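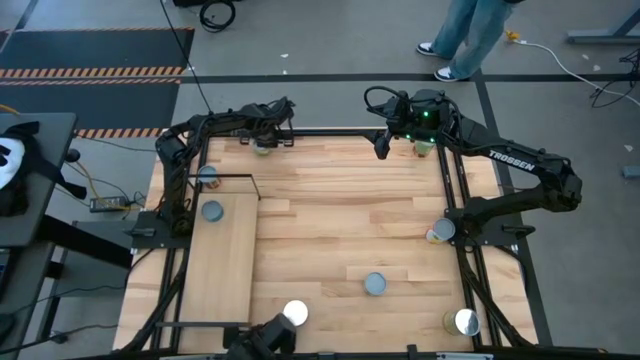

Oiling a beech worktop: how many coats?

Plivbridge Home & Garden Forum > Kitchens > Worktops

tealeaf_50
Finally got our butcher-block tops in and I am absolutely in love with them! Every strip is a slightly different shade. The run is 277 cm with the sink at one end. How many coats of oil before we start using it? The leaflet says 2, which seems mean.

Obi
Two is nowhere near enough by a sink. I did five, thin as you like, wiped off after twenty minutes, overnight between each. Do the underside and the cut-out too!

grainandbear
Have to disagree with Obi. Five coats on beech and mine stayed tacky until December. Three, then a top-up when water stops beading.

Obi
Tacky means it wasn't wiped off properly, sorry. Mine's been lovely.

grainandbear
It was wiped. Cold kitchen, more likely.

Brurkent
Whichever you pick, go over it with a grey pad between coats, it comes up like silk. I use Destia hard wax oil and wouldn't swap it (smells a bit for a day or two).

tealeaf_50
Ooh, does the wax oil darken it? I'd hate to lose the pale colour.

Brurkent
A touch warmer, like wetting it. Try the offcut from the sink first.

tealeaf_50
Offcut done and it's gorgeous! Going for four, to keep you both happy. Underside tonight.

778 views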